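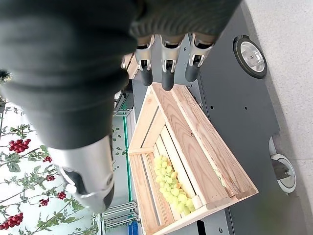
29 Jun 2019. Spent most of the day on the handling rules for Arkex, which have to go to Tayla Trevaskis before she goes on leave. The draft had got up to 51 rules and I want it down to 15, because the people on shift won't read more than a page. The one we argued over longest was fingertip clearance. Cameron wants a fixed distance above any open crate. I said it should depend on what is inside. With grapes lying down at the bottom of a wooden crate and the fingertips just over one end of it, the rim is what you have to worry about, and a single number doesn't cover that. We left it as two lines, one for the rim and one for the contents.

Aidan rang about the floor rule. He thinks anything dropped should mean a full stop, every time, even one bunch of fruit. I agree now, though in April I didn't. 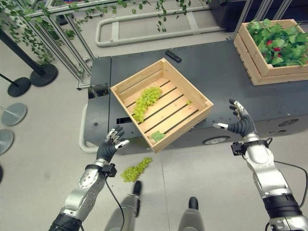 His other point was about tilt. The old Henare sheet says "keep level" and leaves it there - no angle, no word on who decides. I've written that a crate held off level must be set down before anything else is done, and that produce on the floor gets logged and binned, never put back. Siriporn asked for loose items to go in the log as well. Fine by me. She also wants nothing left lying on top of the platform during a lift, remote controls included, so that is rule nine.

Still to do: load limits, and the wording on cables at the wrist. Rang off at six, had soup, ironed two shirts.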